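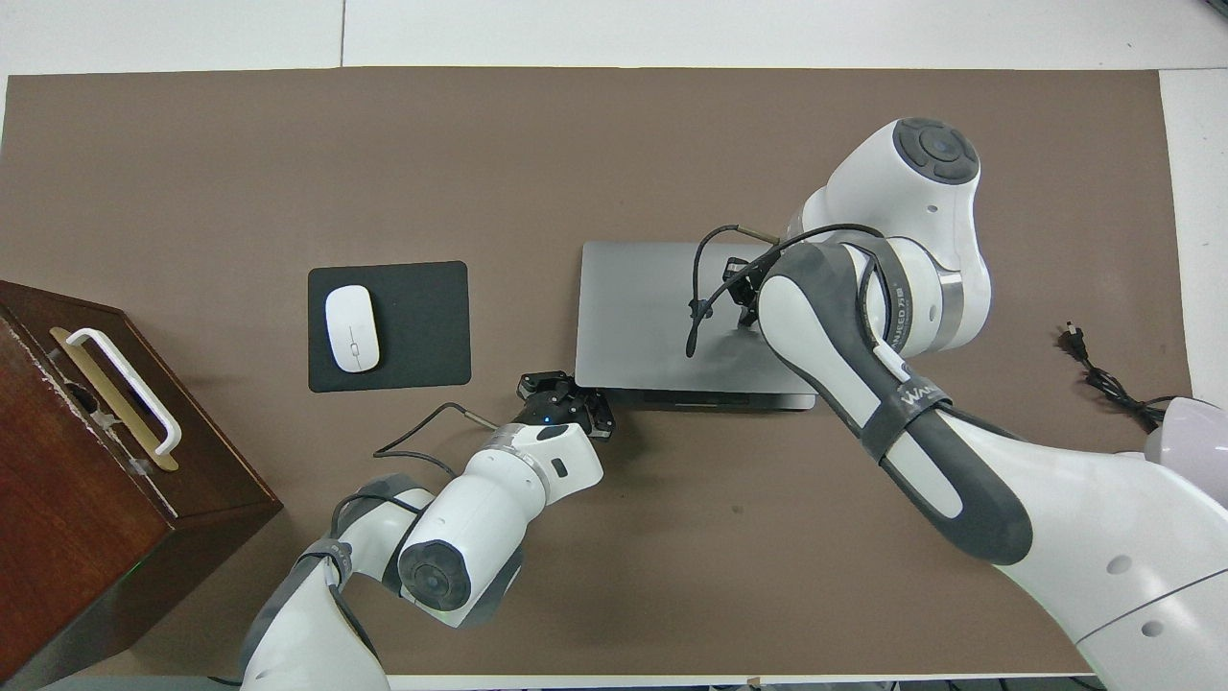
4.2 What we budgeted for, and what we forgot

Figure 3. The two-arm station during a desk-clearing task.

When we started planning the station, I assumed the arms would be the hard part of the budget, and in one sense they were, because they took most of the money. But arms come with a quote. You write the number down and move on. What ate our time was everything that goes around them, and I'd like to spend this section on those costs because I looked for them in other people's papers before we bought anything and mostly came up empty. Take the cables. Each arm in Figure 3 has a black cable looping outside it near the gripper, and a loop like that needs room to swing. We hadn't left any room for it in our first floor plan, so the table we'd picked was too small before it had even been delivered (we ended up swapping the order and paying a restocking fee).

We asked three suppliers for quotes: Bralard, Kekport and Tveit. I'm not going to rank them, partly because our needs were odd and partly because prices had changed by the time we signed. What I can say is that the quotes were nearly impossible to compare line by line. Bralard folded the grippers into the price of the arm. Kekport listed them separately, along with the mounting plates, and had a training day in there that we couldn't remove. Tveit sent a very short quote with a very low total, and it took 3 rounds of email to find out that it left out the controller software after the first year. Fengying Duan built a spreadsheet that forced all of them into the same rows – arm, gripper, mount, cabling, software, shipping, service – and once we had that, the gap between the cheapest and the most expensive shrank a lot. If you only borrow one thing from us, borrow the rows.

The second surprise was the task objects. Our proposal had a single line for "consumables," and I think I wrote it in under a minute. A desk-clearing task needs desk things, and desk things get dropped, pinched and dragged. A closed laptop is a good test object because it's flat, fairly heavy and awkward to get a finger under, but it's also the sort of thing a department doesn't like seeing on a parts list. We had to explain to purchasing why a robotics project wanted laptops that no person was going to type on. They suggested surplus machines, which was a great idea and saved us a pile of paperwork! From then on we went to surplus first for anything with a plug or a battery, and bought new only when we needed several of the same item.

Surfaces turned out to matter for the budget too. A bare tabletop is slick, and objects slide on it when a gripper pushes from the side. We put a mat down, then had to order a spare, and then a third in another color when we wanted to see how much the background affected our vision model. None of these cost much by themselves. Added together, though, the mats, clips, tape, replacement fingertips and power strips came to more than the travel line, and I would never have guessed that in March when we were filling in the forms.

Service contracts deserve a few words. We had the choice between paying for a yearly plan and paying per repair. I pushed for per repair because I figured a careful group wouldn't break much. Fengying pushed for the plan, mostly on the grounds that a repair with no plan meant going back for approval every time, and approvals in our building are slow. She was right about the approvals. We split it in the end: 2 arms on the plan, and the stand and the rest of the hardware left off it. I still don't know whether that was the best deal, and we don't have enough repair history yet to say.

Finally, staff time. Our funder, the Drostow program, lets you count setup labor as an equipment cost if you say so up front, and we didn't say so. That meant all the hours spent on mounting, calibration and rerouting cables came out of the same pot as the experiments. For the next round we've written setup in as its own line, with a separate one for the resets between trials. Resets sound like nothing when you're planning. Someone has to put every object back where it started, over and over, and that person has to be paid from somewhere. Section 4.3 gives the revised budget template, with our original one next to it for comparison.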